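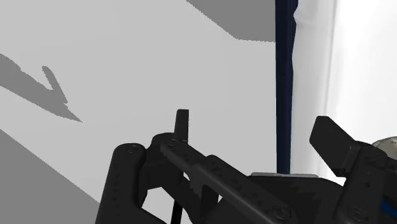
Notebook entry, 17 Nov 2018
Home Care Workshop, Grallano site

Search this notebook Search

The second round of the overnight visit schedule was reviewed this morning. The schedule covers 19 clients, all over 65 and all living in their own homes. Two of them have a family member in the house at night. The remainder rely on the Plusum call pendant and on the evening visit.

Visit length was taken from the paper sheets, as the Fülöp timesheet export is still missing the first week of November. Travel time was entered separately. Colleagues are asked to keep the two columns apart, as the October totals had to be redone when they were merged.

The evening visit is planned at 14 minutes for medication and a safety check. Visits that include help getting into bed run well over this, and the sheet has no box for that task. Staff have been writing it in the margin. A box will be added under "Personal care," between washing and dressing. 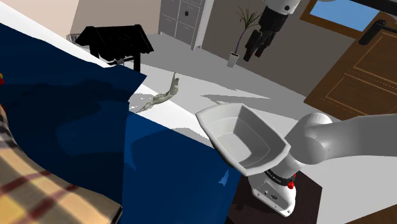
Bedding and transfers

The checklist wording was revised as follows. Loose covers are to be folded back before the client sits down. The floor on the side of transfer is to be clear. The client is to be asked which side they prefer, and the answer is to be written on the front page of the care plan. The old wording, "make bed ready," has been removed.

One point remains open. The Zustinine leaflet advises a pause at the edge of the bed before standing, and our own sheet gives no such instruction. The nursing lead should decide whether the two are to match. Until then the leaflet stays in the folder as it is.

Costs

Printing and binding of the new sheets was quoted at 598 for the full set. The quote does not include the large-print copies for families. A revised figure has been requested.

To do

Reprint page 2 with the new box.
Ask Fülöp for the missing week in the old format.
Check pendant numbers against the client list.
Return the spare folders to the Grallano office.

2 comments
Share 14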